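A hand-held gripper from a shared workshop

The Nulari is a two-finger gripper with no arm behind it. The operator holds the body, closes the fingers on an object and carries it wherever it has to go, while a wide lens records the whole movement. The design came out of a shared workshop in Colombo, where the first complete unit was closed up in October.

The body weighs 950 grams with the battery fitted - too much for an hour at arm's length, acceptable for ten minutes. An earlier shell came in at 1013 grams, and most of the saving was made by thinning the inner ribs. Finger travel is read from printed square tags, so no encoder or extra wiring is needed.

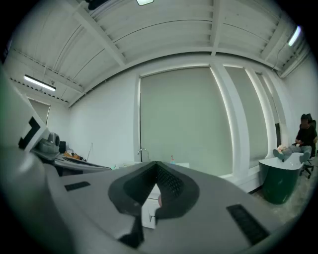 Calibration takes longer than assembly. The Zuvo software looks for the tags in every recording and rejects any take in which one is lost for more than a few images in a row. Of the first 800 takes, 197 were rejected. Most of the failures came from glare on glossy labels, and matt paper cured the greater part of them.

Lighting still matters. Daylight through thin blinds can upset the exposure, and the builders now lock it by hand before each session.

The next version, Flornus, keeps the same lens and electronics. Its fingers will be fixed with two screws each, where the present ones are glued and have to be cut off when the rubber wears.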